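Karakaya to switch to timed water metering from January

Households in Karakaya will move to a two-rate water tariff in January, after the district supplier, Plirnance, confirmed that the last of 1,009 replacement meters had been fitted and tested.

Under the new arrangement, water drawn between 10 pm and 6 am will be charged at a lower rate than water drawn during the day. The standing charge stays the same. Customers on a fixed assessment, mostly those in older flats with a shared supply pipe, will remain on their present terms until separate pipework is installed.

The meters, made by Nekex, record use at intervals of 30 minutes and send the readings once a day by low-power radio to receivers on the pumping station roof and the two reservoir towers. The old mechanical units were read by hand twice a year, and bills in between were based on estimates.

Plirnance said the purpose of the change was to flatten the evening peak. Demand in the upper part of the district rises sharply between 6 pm and 9 pm, when the booster pumps run at full output and pressure at the highest properties can fall below the target level. Moving part of that load into the night would allow the reservoirs to be filled at a steadier rate and would put off the replacement of the main booster set.

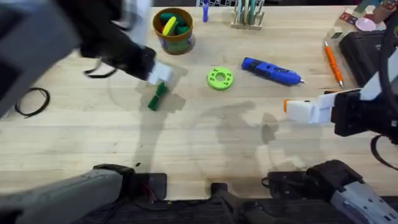 Şükran Akbulut, network manager at Plirnance, said the trial in the Flunora estate had given the supplier enough data to proceed. "We had 60 homes on the two-rate tariff for nine months," she said. "Evening use fell, night use rose, and total use went down slightly. Most of the reduction in the total came from leaks that the interval readings showed up."

A leak warning is issued when a meter records continuous flow through the whole of the low-rate period. During the trial these warnings were sent by post, which delayed some repairs. From January they will go by text message where the supplier holds a mobile number, and by letter in all other cases.

Some residents have asked whether the lower rate will encourage people to run washing machines at night in flats with thin walls. Plirnance said tenants should check their building rules first. Garden watering by hose is permitted during the low-rate hours, subject to any seasonal restrictions in force.

The first bills under the new tariff will show day and night use on separate lines. Customers who think a reading is wrong can ask for a meter test, and the fee will be refunded if the unit is found to be outside its stated tolerance.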